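Left gripper drops out mid-grasp, no fault in the log

Tromerwood Forum > Two-arm builds > Faults and fixes

solderpond
Joined in September, 214 posts

OK, I have a really fun one for you all (fun now, less fun when it was eating my evenings). Two-arm setup, Keketti wrist modules on both sides, Pascu controller, black two-finger grippers. The job is table setting: spoon and fork, pick them up, put them down next to each other, repeat. It's a great task! Thin shiny handles on a shiny surface, so every little error shows up.

The fault: the left gripper closes on the handle, starts to lift, and then the fingers just let go. No error on the controller. The arm keeps moving through the whole path as if it's still holding something, does a lovely careful placement of nothing at all, and goes back for the next one. The right arm has never done it.

Out of 402 left-hand picks I logged, 5 dropped like this. That's low enough that I could talk myself into ignoring it, but I want to move on to knives and there is no way I'm doing that with a hand that can open by itself.

What I've tried so far: swapped the finger pads, reflashed the left module, dropped the lift speed by half. Same thing every time.

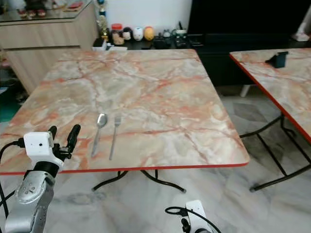
Does the gripper let go at the same point in the lift every time?
It varies by a few inches, but all five drops came after the wrist had started to roll outward, and none came while the arm was going straight up.

So I figure it has something to do with the roll. Ideas very welcome, I'll try anything.

--

marrowbee
Joined in September, 38 posts

Wrist roll plus random release = cable. I would put money on it. The power lead to the module gets tugged on the outward roll, voltage dips for a blink, the gripper board restarts and comes up in its default state. On the older Keketti firmware the default state is OPEN. It restarts faster than the controller polls, so you never get an error.

Had exactly this on mine. Check the connector at the module end, not the base end. Everybody checks the base end.

--

tidewrench
Joined in April, 2,087 posts

I don't buy it. If the board were restarting he'd lose the finger zero and the next grasp would be off. He says it "goes back for the next one" with no trouble. That smells like grip force to me. A spoon handle is narrow, the metal is slick, and when the wrist rolls the load goes sideways across the pads. It slips, the fingers close up on nothing. You think they opened, but did you see them open?

Raise the close force and retest before you start tearing cables out.

--

solderpond

Fair question! I went back through the wrist view for all five and the fingers do open. There's a clear gap between them afterward. If it had slipped they'd be touching. So no, I'm pretty sure about that part.

I raised the force anyway last night, because why not. Got a drop on the 31st pick.

--

tidewrench

Then I'm wrong about the slip. I'm still not sold on the restart, though, because of the zero. Somebody explain the zero.

--

Nkechi Abubakar
Joined in January, 96 posts

The zero is saved! They changed that a couple of releases back: it gets written to memory on the module, so a quick restart brings it right back and the next grasp looks perfect. I love that feature and also it hides this exact fault, which is a bit maddening.

There's an uptime counter you can read from the module. Open the service page, ask for status, and it's the last number on the second line. Run ten picks with a lot of outward roll and watch whether it goes back to zero. If it does, marrowbee is right.

--

solderpond

Oh that is brilliant, I had no idea that counter was there. Doing it tonight.

--

grumblefig
Joined in June, 12 posts

Can I be the boring one for a second. Whatever the cause is, a gripper that fails open without telling the controller is a safety problem, and "I want to move on to knives" made me wince. Also please keep your face back from the table while you're provoking it. Reach in only with the stop pressed.

--

marrowbee

With a spoon? Come on. It's a light arm picking up flatware.

--

grumblefig

With a spoon today. The arm also doesn't know its hand is empty, so it doesn't know what else it doesn't know. I'd say the same thing about a big one.

--

Nkechi Abubakar

I'm with grumblefig on this. Flip the default to HOLD while you're in the service page. You'll need a manual release for when it's really holding something, so set that up first and try it with an empty hand. Bostarden has a nice little foot pedal that works for this, but any spare button does the job.

--

solderpond

RESULTS! And marrowbee wins. The uptime counter went back to zero on the fourth pick and again on the ninth, both with the wrist rolled out. I sat there grinning at a number.

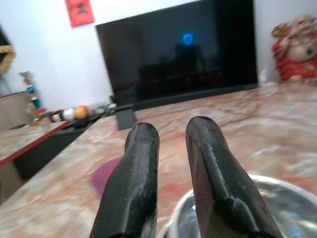
Pulled the connector at the module end and one of the power contacts had backed out of the housing. Push it in and it looks fine, give the cable a light pull and it slides back out. I've put a new connector on, added a bit more slack at the wrist, and tied the cable down so the pull goes into the tie. While I was at it I moved the tests over to the table by the TV, where the steel bowl is, so I can start on bowl rims next. The thick rounded lip should be a really nice change from skinny handles! Default is set to HOLD, and I have a manual release on a plain push button that I tried first with nothing in the fingers.

No drops in 60 picks since. I know that's not many for a fault this rare.

--

tidewrench

Good work, and good call marrowbee. 60 is not enough, though. At your old rate you could easily go 60 clean with the bad connector still in there. Do another 400 before you call it fixed. And watch the uptime counter the whole time instead of waiting for drops, it'll catch restarts that happen when the hand is empty.

--

solderpond

Yes! I'm writing the counter to the log on every pick now, both arms. It takes almost no time and I wish I'd done it from the start.

--

Jamila Hettiarachchi
Joined in September, 7 posts

Just read this whole thread with my own left wrist module in my lap. Same contact, same side, backed out about a millimeter. Mine hasn't dropped anything yet that I know of. Is it worth doing the right arm too, or does the right one route the cable differently?

--

marrowbee

Do both. The right one has a gentler loop on most builds so it takes longer to go, but it's the same housing. Tug each wire one at a time, lightly, with the power off.

--

grumblefig

And set HOLD on both.

--

Jamila Hettiarachchi

Did both. Right side is solid, left has a new connector. Thank you all so much, I would have been chasing software for weeks!

--

solderpond

Up to 214 clean picks on the left, same as my post count before this thread, and the counter hasn't reset once. Still going. Has anyone here picked up a bowl by the rim with the stock fingers, or do I need the wider pads?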